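Friday. In at 7, simulator already running. Danylo had left the Zurkov cell model on the block routine overnight, 2,201 cycles logged, 11 flagged. I used to pack that bench by hand with Anežka. Now I sort flags, and she has moved to receiving, two days a week on the late shift. She says her wrists are better. The pay grade is unchanged.

Went through the flags before smoko. Most were grip angle. Changed the approach height, reran 600, saved the settings under my initials.

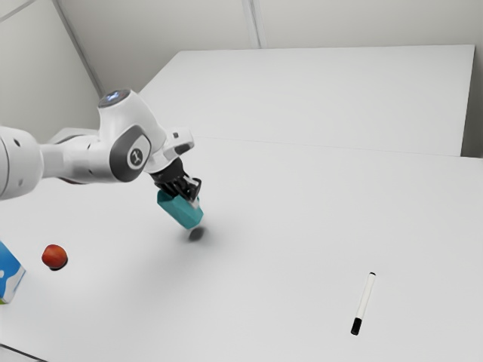

Sim bench, teal block in the gripper, marker and fruit left out on the table.

Kristýna wants the same layout on the real bench by October. I asked who signs off a bad pick once the night packer's role is gone. She wrote the question down. Radoslava thinks it will fall to whoever is rostered on flags, so me.

Training form for the Keva controller still not submitted. Need the old job code from Esperanza. Left at 4:10, colour labels for the bins not yet ordered.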